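Malska tabletop arm kit with the wrist camera: worth it for picking and placing at a bowl?
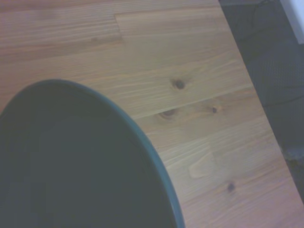 Posted by Lina Rawashdeh in Kits and Small Automation

I have had the Malska kit on a month's trial since the start of June and need to decide whether to keep it. It is the version with the two-finger gripper and the small camera on the wrist. I paid 329 for it, with the clamp and power supply included. The extended software plan is extra and I have not bought that.

What I want it for is simple. I sort small parts by hand (felt pads, plastic caps, short dowels) and I would like the arm to pick them off the table and drop them into a large bowl. The bowl stays in one place, near enough, but I do move it when I clear up, so the arm needs to find it again the next time.

Setup took an evening. The arm itself moves well and the gripper holds the caps without crushing them. My trouble is with the camera side of it. The table is pale wood with plenty of grain and a few dark knots, and the detection tool keeps marking one of the knots as a part. The arm then goes down, closes on nothing and goes back up. Out of 100 attempts I logged 40 that went wrong, and most of those were either a knot or a part lying close to the rim of the bowl.

The bowl is dark inside, with a dull blue-green rim. The software finds the curve of the rim if enough of it is in view. If only a bit of it shows, it sometimes reports no bowl at all.

So my questions are whether this is a fault with the kit or with how I have set it up, whether the paid plan makes any difference to detection, and whether I should be looking at the Davness kit instead. A friend has one and likes it but she only uses it for drawing.

Ayman Matar
Accepted reply, edited once

I have used the same kit for over a year, on a workbench and then on a kitchen table. I don't think yours is faulty. The default detection profile looks for small dark shapes on a lighter background, and a knot in pine is a small dark shape on a lighter background. It will do it every time until you change something.

The cheapest fix is to cover the pick area. I use a plain grey place mat, taped at the corners. Avoid anything shiny. If your dowels are also pale, grey will help with those as well.

If you want to keep the bare wood, go into the vision settings and record a background. Clear all the parts away, leave the bowl where it is, send the arm to its viewing position and press Record. Do it 3 times with the lights as you normally have them. The software then ignores whatever was there in all the recordings, including knots and the joins between boards. The drawback is that you must record again whenever the table or the arm base moves, even slightly. I marked the clamp position in pencil.

For the bowl, the viewing position is the problem. The factory one is too low and a big bowl does not fit in the picture. In the Positions tab, raise the wrist until the whole rim shows, save that as "Look", and have the routine start from there every time. You lose a bit of detail on small parts. I get round that with a second, lower position used only for picking.

Parts near the rim are harder. The gripper is wide when open and one finger can catch the bowl on the way down. There is a setting called keep-out margin under Containers. Raise it and the arm will leave those parts alone, so you will have to move them yourself.

I paid for the extended plan for two months and then stopped. It adds more object types and lets you save more routines. It did not improve background handling for me.

Also, check any cables on the floor near the table edge. Mine got pulled by a chair and shifted the arm a few millimetres, and I spent a whole afternoon blaming the software.

Hiba Obeidat

Get the Davness. I had the Malska and sent it back. The gripper on the Davness is stronger and the app looks nicer. Never had a problem with knots but my desk is white.

Eylül Işık

I have both at work so can compare them a bit. The Davness has the stronger grip, Hiba is right there, but the standard one comes with no wrist camera. You buy a separate overhead camera and a stand for it, and the arm blocks its own view when it reaches across. For dropping things in a bowl that gets moved, I would stay with the Malska.

Before you decide, run your 100 attempts again with a mat down and the higher viewing position, changing nothing else. If it still misses a lot, write to Malska support and attach the log file. They replaced a camera for us that had a loose connector. Ask about the returns date in the same message, as ours ran from the day of dispatch and we had less time than we thought.

Lina Rawashdeh
Comment on Ayman Matar's reply

Thank you. I had not found the Positions tab at all. I have raised the viewing position and it now picks up the whole rim. Will try the background recording tonight, and a mat if that doesn't do it. Which size of mat do you use?

Ayman Matar

An ordinary dinner place mat. Anything that covers the reach of the gripper will do.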